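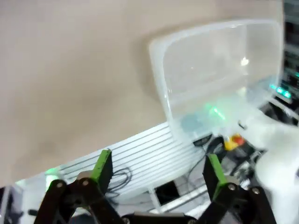 A clear plastic bin with nothing in it, tilted at the edge of the table.

Home > Workshop > Storage > Clear Bins

Last updated: April
Reading time: 5 minutes

Getting the most out of clear plastic bins

Clear bins are the cheapest way to get a workshop shelf or a craft table under control, and they go wrong in the same few ways in every house. They get scratched and cloudy, the lids wander off, and the contents turn into a tangle of cords and odds and ends. Most of this can be prevented.

Empty the bin first

Tip everything out onto a table before you sort. Picking through a full bin with your fingers takes longer and you will miss the small stuff in the corners. A light-colored tabletop is best for this because dark screws, rubber rings and washers show up well against it. Put an old towel down if you are worried about the finish.

When the bin is empty, hold it up to a window. Look along the bottom edge and into the corners for hairline cracks. A crack near the rim can be lived with. A crack in the floor of the bin will spread under weight, so move that one to paper goods or recycle it.

Washing

Use warm water, a few drops of dish soap and a soft cloth. Skip the green side of the sponge. It leaves fine scratches that catch dirt, and after a few washes the plastic goes gray. Rinse well, shake it out, and stand it upside down on a slatted rack so air can get underneath. Leave it until the rim is fully dry. Water sits in the fold of the rim longer than anywhere else.

For sticker glue, rub in a little cooking oil, wait 5 minutes, and wash again. For marker, use rubbing alcohol on a cotton ball, and try a small spot on the bottom first. Some plastics turn cloudy with alcohol.

If the bin smells, put in a spoonful of baking soda and a crumpled sheet of newspaper, close the lid, and leave it overnight.

Cords and cables

Cords should not share a bin with anything else. They wrap around whatever is next to them and come out in one lump. Coil each one in loops a little wider than your hand, following the bend it already has. Don't wind it tightly around your elbow, which puts a twist in the wire. Close the loops with a strip of hook-and-loop tape or a bread bag tie.

Write what the cord belongs to on a piece of masking tape and fold it over near the plug. Cords you can't identify go in a paper bag with the month written on it. If you haven't opened the bag by the same month next year, take it to electronics recycling.

Small parts

Rubber rings, gaskets and loose screws should go in a lidded jar or a zip bag inside the bin. When you take something apart, bag the parts right away and tape the bag to the piece they came from. A part left on the table will be swept up with the crumbs.

Cleaning smudges off a light tabletop

Gray marks on a pale, matte surface usually come from rubber, metal or dirty hands. Try these in order:

- Damp cloth with dish soap.
- A paste of baking soda and water, rubbed lightly with a fingertip.
- A white pencil eraser, for small scuffs.

Wipe with clean water afterward and dry it. Don't use furniture polish on a matte finish. It leaves shiny patches that are harder to get rid of than the smudge was.

Stacking and shelving

Heavy bins go between knee and waist height. Keep stacks to two unless the lids have a raised lip that locks into the bin above. Turn the labels outward, and label the bin itself instead of the lid, as lids get swapped.

We used Menis bins for years and have since moved to the Gerach ones. The Menis lids fit more tightly, but the Gerach rims are easier to grip with cold hands. Either will do. Buy all of one kind if you can, so that any lid fits any bin.

Bins kept in a garage or near a sunny window turn brittle after a few summers. Press on the side with your thumb. If it creaks or shows a white mark, stop using it for anything heavy.

What not to put in them

Clear bins are a poor choice for batteries, oily rags, and photographs or fabrics that fade. Use a metal can with a tight lid for oily rags, filled with water, until you can take them to your local hazardous waste drop-off. Store batteries in their own packaging, or tape over the ends.

Next: Drying racks and where to put them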